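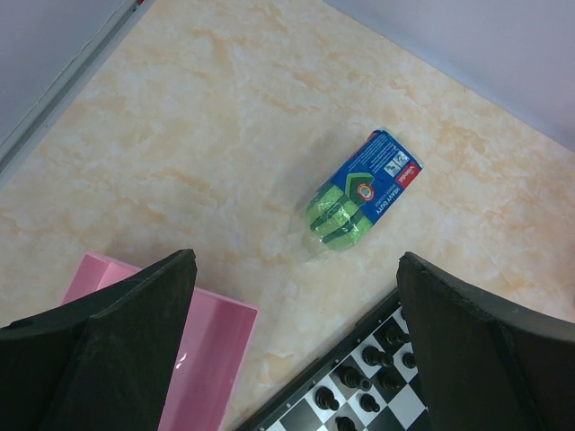 Is a sea sponge a plant or an animal?
An animal, and a very old sort of animal at that. It has no brain, no heart, no stomach and no mouth, and it gets on perfectly well.

Let the room settle after that. Ask for hands up first if they're chatty - plants usually wins.

Who I am, quickly. Keep it to a couple of sentences. I dive off the Loment in May with Fouad Hegazy, I keep the sponge records for the club, I am not a marine biologist but I have pestered a lot of them.

Where the word has gone
Most people's sponge today is green or yellow, comes in a packet from the supermarket and has never been near the sea. Synthetic foam took the name and most of the jobs. The real thing had been in use for more than 3,000 years before that. Greeks and Romans washed with them, padded helmets with them, soaked up drinks with them. (Someone always knows about the Roman sponge on a stick. Let them say it, they enjoy it. Mention that people still argue over exactly how it was used.)

How it eats
This is my favourite bit so don't rush! A sponge is full of tiny holes. Water comes in through the small ones and leaves through a big one, usually near the top. Inside are chambers lined with cells that each have a little whip, and all those whips beating away keep the water moving. The same cells catch the food, which is mostly bacteria and other specks far too small for us to see.

Demo with the dye clip. Fouad squirts a bit of harmless green dye beside a barrel-shaped one and a few seconds later it comes puffing out of the top like a chimney. Play it twice. People gasp the second time, when they know where to look.

If the clip won't run, use the drawing and wave your arms.

The sieve experiment
Over a hundred years ago someone pressed a living sponge through fine cloth so that it fell apart into single cells, then left the cells in a dish of seawater. They crawled back together and built themselves into working sponges again. Pause here. Imagine doing that with any other animal you can think of. Push two species through together and, in many cases, the cells sort themselves out by kind.

What the skeleton is
Bath sponges have a soft springy one made of spongin, a protein. Most other sponges have hard little needles as well, or instead, made of glass or chalk. That's why you would not want to wash your face with most of them. Pass round the Amrani tray now, starting from the left so it gets back before the questions. Gloves for the one in the end pot, it makes your fingers itch for a day. Ask Ruairi Rutherford to follow the tray.

Our own records
106 entries on the Flaka reef list so far, going back to the club's first season. Show the page from Ruairi's slate with the orange crust he wrote down as "old carpet". It was a sponge. It took us two winters to put a name to it and I was so pleased I rang my sister.

Encrusting ones are the hardest. Colour is not much help, shape is worse - the same kind can be a thin skin on an exposed rock and a fat lump in a sheltered gully. You need a tiny sample, some bleach and a microscope, and then the needles come up and they are beautiful. Hooks, anchors, stars. Next slide, say nothing for a bit.

Farming
Cut a bath sponge carefully and the pieces will grow. In a few places growers hang cuttings on lines in the shallows and wait a year or more. It's slow work but it needs no feed, the sea brings that. Cut one at the base, leaving a bit on the rock, and it can grow back.

Caring for a real one, as I'm always asked: rinse well, squeeze, don't wring, let it dry in the air. No boiling.

Questions, 20 minutes. Likely ones:
Do they feel pain? No nerves at all, though some do squeeze themselves slowly shut, a sort of sneeze.
How long do they live? Some a few years, some deep cold-water ones for centuries and possibly a lot longer.
Can I come out on the boat? Yes please. Sign-up sheet is by the Arkine poster, bring your own mask.

Collect the tray. Check the end pot has its lid on.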